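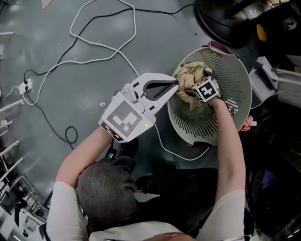
STUDENT PROJECTS | WORK AND AUTOMATION

Teaching the tidy-up: what changes for packing staff when a robot learns their small jobs

By Eoin McGrath

Reading time: 4 minutes

Print this page | E-mail this page

Trutwood packs and sends out household goods from one building. The firm already uses a conveyor and a label machine from Pekance. Last winter it began a trial with a robot arm called Lalto, meant for the small jobs between orders: clearing waste paper, putting tape back, moving empty cartons. My project looked at what this trial meant for the four people on the day shift.

The robot learns from recordings. A member of staff does the job with a gripper held in the hand, and the movement is saved. Square black-and-white markers let the software work out where the hand and the gripper are. Picking up or pressing down crumpled paper in a bin is one of the harder tasks, as paper never has the same shape twice.

By the end of May the shift had made 2,565 recordings. Of these, 715 dealt with waste paper and wastebaskets. A further 989 were about cartons, and the rest were a mix. I did not have access to the recordings themselves, only to the log sheet.

What the staff said

I spoke to all of them during their breaks and sat in for several mornings. Lorcan Fahy has been on the packing benches longest. He said recording was easy to learn but hard on the back, and he would like more of it done at table height. "You're bent over a bin doing slowly what you'd normally do without looking," he said. He also found that he had to think about which finger did what, and that this was tiring in a way packing was not.

Two others liked the change from the benches. One of them now does most of the sorting of good and bad recordings, a job which did not exist before the trial. She was given a half day of training for it and no change in pay. She thought the pay should be looked at.

The main complaint was about time. Recording was first fitted into quiet spells, and orders then piled up when a session ran over. After 11 in the morning it became a real problem. The shift leader, Ms Ní Chonaill, moved recording to a fixed slot from 8 to 9.30, and the log shows fewer unfinished sessions from then on.

Cables were mentioned too. The gripper runs on a lead, and people wanted a set place for it and for the power strips.

Jobs

Trutwood told the staff in writing that no post would go during the trial. It has said nothing about afterwards. Three of the four expected their work to change more than their hours. Lorcan was less sure and asked me to put that in.

Limits of this report

The group is very small and I only saw the day shift. I did not measure how well the robot does the tasks. I would like to go back once it has been on the floor for a full season and ask the same questions.

Related items
Conveyors and noise: a survey of one packing hall
Who checks the label machine?
Shift patterns in a family bakery
How to write up interviews for your project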